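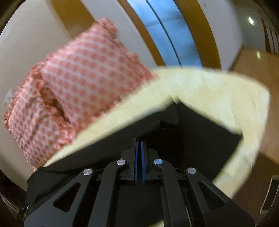

The folding night is back!

If you came by the Avmont sewing room in October, you know the fall fabric drive got away from us in the best possible way. We took in 396 pieces of cloth, and the big plain ones were the first to go. Costume people love them, quilters back things with them, and the Henao Street puppet group will take every yard of black we can find (their stage curtain eats the stuff).

So we're doing it again, and this time with a folding night first. Doors open at 6 p.m. and we'll go until the shelves look decent. Come for half an hour or stay for the whole thing -- there will be soup.

A few words on folding, for anyone new. Lay the piece out on something soft and wide. A padded surface is wonderful for this, much kinder than a bare tabletop, where slippery cloth slides away from you the minute you turn around. Find the corners before you do anything else. Old yardage is hardly ever square, and if one side comes up to a point or has a notch snipped in it, leave it alone and fold to the longest straight edge you have. Smooth from the middle out with the flat of your hand. Low wrinkles can stay. Deep creases go in the pressing pile.

Black cloth gets its own bin this year! It shows every speck, so please keep it away from the fleece and give it a pass with the lint brush before it goes in. Édgar Ccori has cut 100 cardboard cores for us to wrap the longer lengths around, and they work like a dream. Anything under a yard gets folded flat and tied with a strip of selvage.

We're also looking for pillows. Ruffled, plain, pink, plaid, we don't mind, as long as the cover comes off for washing. The reading corner at Corura has room for 40 of them and the kids there have strong opinions about ruffles (very much in favor).

Drop-offs go in the tall cupboard by the side door. Please pin a note to each piece with the length and, if you know it, the fiber. "Mystery, maybe wool" is fine -- we've all written that one.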